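Getting more out of a small kitchen bench

If your bench is anything like mine, it fills up by Wednesday no matter how well you started the week. I've lived with a tiny kitchen in Toltside for years now and I've become a bit obsessed with getting the everyday dishes off the flat and up in the air. It makes such a difference!

Start with the mugs

A mug tree is my favourite cheap fix. Mine has a base no bigger than a paperback, and it freed up 40 cm of shelf the day I brought it home. A few things I've learned:

Load it evenly. Two heavy mugs on the same side and the whole thing wants to go over, so hang one left, one right, and work your way down.

Hang them by the handle with the opening facing down. They drain as they hang and the dust stays out.

If yours is wood, wipe it dry after a steamy cooking session and rub in a little food-safe oil in February and again in winter. Twenty minutes with a soft cloth, tops.

Check for wobble. My friend Tegwen Gough sticks felt dots under the base of hers – brilliant on a slippery bench.

Then the plates

Stand them up! A low rack takes hardly any room, and plates dry far faster on edge than in a stack. Leave a slot free between the big ones if you can. Tip the rack out over the sink every day and give the ribs a scrub with an old toothbrush and bicarb, as that's where the grotty stuff collects.

Keep one plate out for fruit

I love this one. A shallow plate in a colour you like, with whatever fruit needs eating next. You can see at a glance what's there, and the kids will take an apple off a plate when they'd walk straight past the crisper.

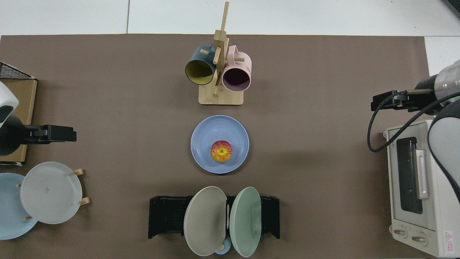 Mugs up on the tree, an apple on the blue plate and the big dishes standing in the black rack.

Leave room near the toaster oven

Keep tea towels and anything wooden well away from the sides, and pull the crumb tray once a week. I also keep a strip of bare bench beside mine for hot trays, with a cork mat on it. Alun Powell wrote in to say he uses an old floor tile for the same job, and I'm going to try that next.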